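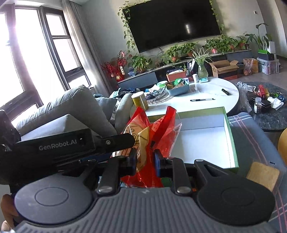
How to Pack Snacks for a Long Bus Ride

Last updated in November
4 min read

Every long bus ride has a rest stop, and every rest stop sells one sandwich, which has been waiting for you longer than you have been waiting for it. Pack your own food.

Start the night before. Morning packing is how I once crossed two states with a jar of mustard and a spoon.

1. Pick food that survives being sat on. Crackers will arrive as powder. Rolls, dried fruit, hard cheese and nuts hold up fine. Bananas are a gamble, and your bag is the stake.

2. Portion everything. A 200-gram bag of almonds looks like a day's supply until you hit traffic outside the city and finish it out of spite. Split it into small bags and bury half of them under your sweater.

3. Open the difficult wrappers at home. Tape or clip them shut again. My seatmate Seema Dwivedi spent 15 minutes on a vacuum-sealed sausage with a house key, and by the end the whole back row had opinions.

4. Think about smell. Tuna is legal. So is singing.

5. Freeze a water bottle and put it next to the cheese. Leave some room at the top before freezing, or you'll be wiping down the freezer shelf.

6. Keep one bag at your feet. Whatever goes in the overhead rack belongs to the rack until you arrive, especially if you have the window seat and the person on the aisle is asleep.

Bring an extra bag for trash, too. The seat pocket already has somebody's orange peel in it.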